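Gruseo is looking for participants: comparing two grippers on doors and handles

Place: our test hall in Rarnbridge
Period: August, with a possible second round later
Contact: Isla Cairns, trials coordinator

What the study is about

Gruseo is a small company which makes control software for robot arms. We have offices in Rarnbridge and Busovach, and one partner workshop in Cáceres. This summer we want to compare 2 grippers on the same arm. Both have two fingers, but the fingers have a different shape and a different surface, and we would like to know which of them is easier for a person to guide when the task is to open and close a door by its handle.

We have already our own results, but all of them come from colleagues who use the arm every day. They know how it behaves and they correct its mistakes without thinking. For this reason we now invite people from outside the company.

What you will do

You sit at a desk beside the arm and move it with a hand controller. On the screen you see the picture from a small camera at the wrist. In one part of the session you may also look directly at the arm, and in the other part you work only from the screen. The second part is more difficult for most people – please do not worry if you are slow.

Each participant makes 10 attempts with each gripper. Between the two sets there is a break with coffee or tea, while we change the fingers. At the end you fill in a short form about how tired your hand is, how well you could judge the distance to the handle, and which gripper you would choose for a full working day.

A session takes 2 hours, including the introduction. Morning sessions start at 9.30 and afternoon sessions at 14.00.

Who can take part

You should be 18 years or older and able to read simple instructions in English. Glasses and contact lenses are no problem. We are happy to have left-handed participants, because in our earlier tests we had too few of them. You do not need any experience with robots or with video games, but please tell us if you have it.

We can not accept people who worked with our arm before, or who are employed by a company that sells grippers.

A view from the wrist camera, with the black handle on the blue panel and the two fingers below it:
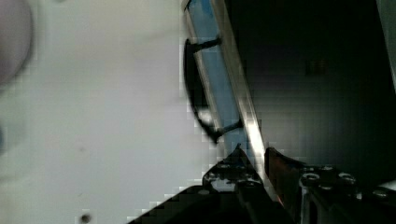
Payment and travel

You receive 198 euros for the complete session, paid by bank transfer. If you must stop early, you are paid for the part which you have done. Bus and train tickets to Rarnbridge are paid back when you send us the receipt. There is free parking behind the hall.

Your data

We record the movements of the arm, the wrist camera and your answers in the form. We do not record your face or your voice. Your name is kept separately from the results, and you can ask us to delete your data until the report is written.

How to apply

Please write a short message to Isla Cairns through the contact form on our website. Tell us your age, which hand you write with, and if you prefer the morning or the afternoon. She answers normally within a few working days and sends you the consent form, so that you can read it at home before you decide.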